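Irutlow curb sensors, worth keeping past August?
Civic Tech & Streets > Local Projects
Started 03/06/2023

curbcut_6
OK so the city is deciding whether to extend the curb sensor pilot downtown and I've gone back and forth on it all week. For anyone who missed it, they stuck 200 parking sensors in the pavement and you can see open spots in the Moya app. I've used it pretty much every day. My list so far:

1. It does save me circling the library block. Not every time, but on market mornings I go straight to a spot and I love that.
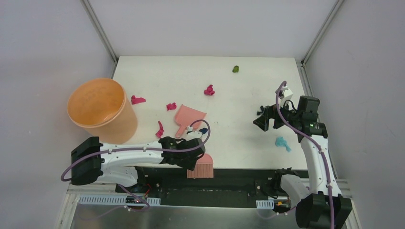
2. The loading zones are wrong a lot. The app says free, I pull up, there's a delivery van sitting there with its flashers on.

3. No way to report a bad reading. I looked everywhere in the menus!

What's everybody else seeing?

slowlane_mo
I'm going to be the grump. I don't want my downtown run through an app. My neighbor doesn't have a smartphone and she parks there too, and she gets nothing out of this. Put up a sign at the corner with the number of open spaces and I'd vote for it tomorrow.

gridwonk
A sign and an app can run off the same sensors, so I don't see why it has to be a fight. Cimutport has two of those signs by the train station and people do read them.

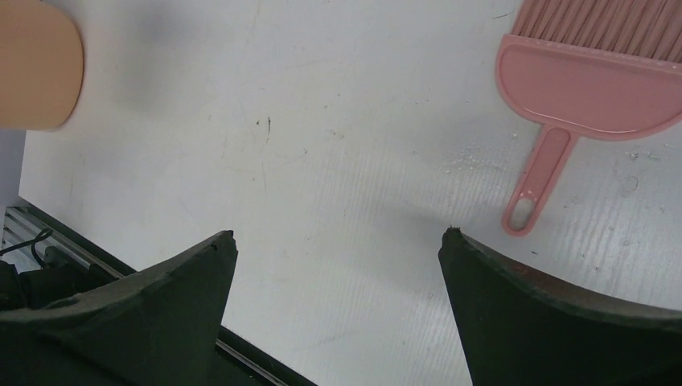
My worry is upkeep. The sensors sit flush with the pavement and the plows go right over them. I walked Mill Street on my lunch break and a couple had gone at the edges, a bit like the tips of those green fingers, chipped or worn right at the point. Small damage, sure, but it's been one winter. Who pays to swap them out in year three? I read the whole staff report and it has a line for "maintenance" with no detail under it at all.

slowlane_mo
Thank you. That's my point too, I just said it with more yelling.

curbcut_6
Fair! I hadn't thought about the plows. I did find the usage page though — 1,296 app sessions last month, which sounds great until you remember I'm probably forty of them.
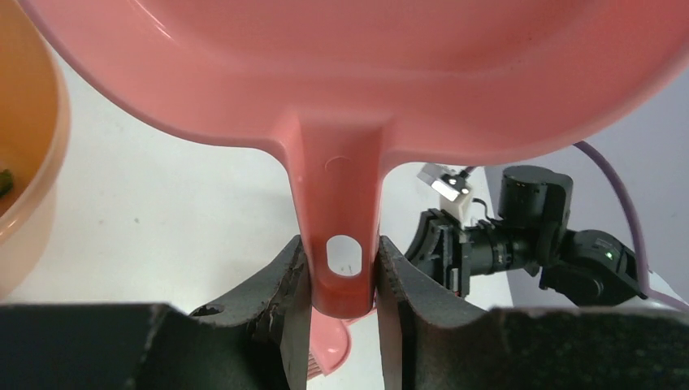 And it doesn't tell you how many of those people ended up parking any faster. They could have been sitting at home checking out of curiosity (guilty). I'd want to see a before and after on the library block at least, even if it's just somebody with a clipboard.

pedxing
Coming at this as a person who mostly walks: I'd rather see those poles and wires go toward crossing timers. The light at Mill and Third gives you enough time to get to the middle and then have a little think about your life.

gridwonk
Different budget though. The sensor money is a grant and it can't go to signals, I asked at the open house.

pedxing
Then they should apply for a different grant.

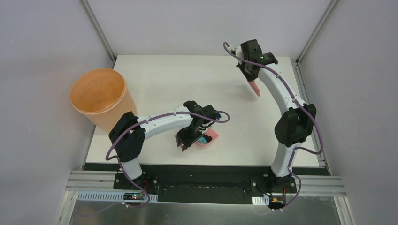

Two robot arms over the white tabletop, orange bin at the left side.

curbcut_6
OK, I'm writing in to ask for three things: a sign, a report button, and an actual maintenance number. If they say yes to all of it I'm for the extension. slowlane, would you sign that?

slowlane_mo
The sign part. Send me the draft and I'll see about the rest.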